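# Automated basket packing at Tinton

**Automated basket packing** at the Tinton bakery is the placing of baked rolls into serving baskets by robot arms, a task formerly done by hand. The line was built by Drastmont and runs software called Villow. 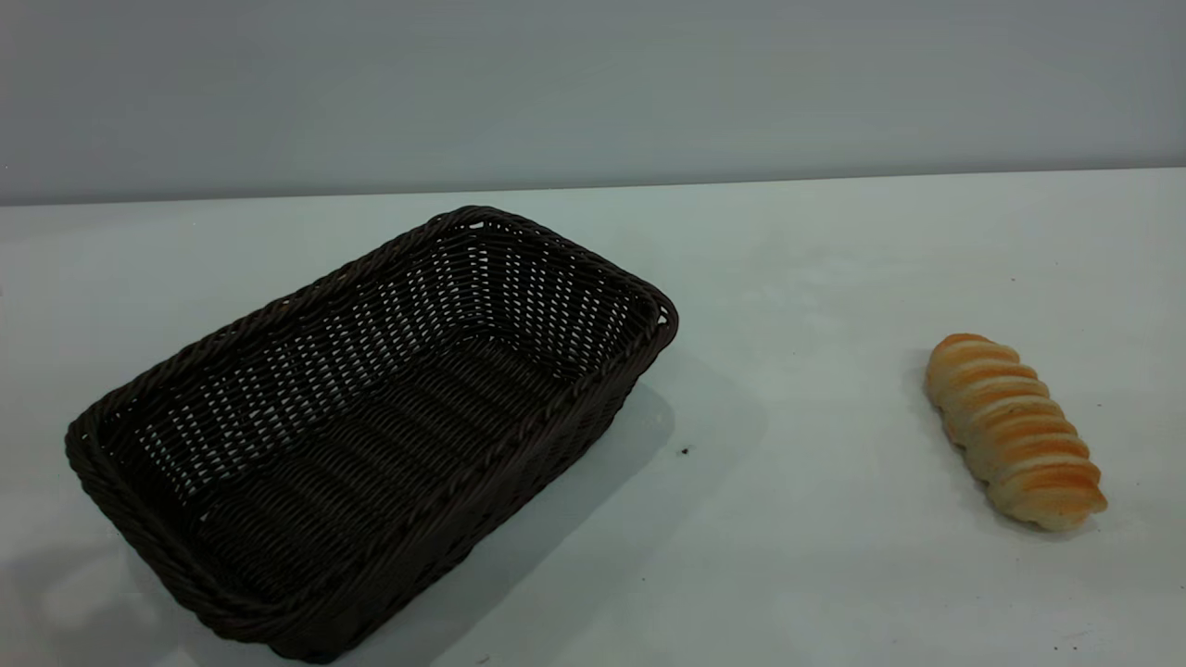 Each packing cell handles one roll at a time. Villow locates the roll and the basket, picks a grip point, and sets a limit on finger pressure so that the crust is not crushed. Cells pack 300 baskets per hour in normal running, against 319 for an experienced hand packer at the start of a shift. Hand rates fell as the shift went on.

## Effects on staff

Before the change, 46 people worked as packers. Most were moved to inspection, cell cleaning, and changeover between products. Packers who retrained as cell operators received a higher pay grade, but the number of early-morning shifts rose, as the cells start at 4 a.m. with the ovens.

Reports of wrist strain declined. Operators have noted more time spent standing alone and less talk on the line. A study by the consulting firm Sjögren logged 1,432 stops in the first year, mainly from misjudged grips on curved rolls. Operators clear these stops by hand and restart the cell from a side panel.

## See also

- Food processing
- Pick and place
- Job rotation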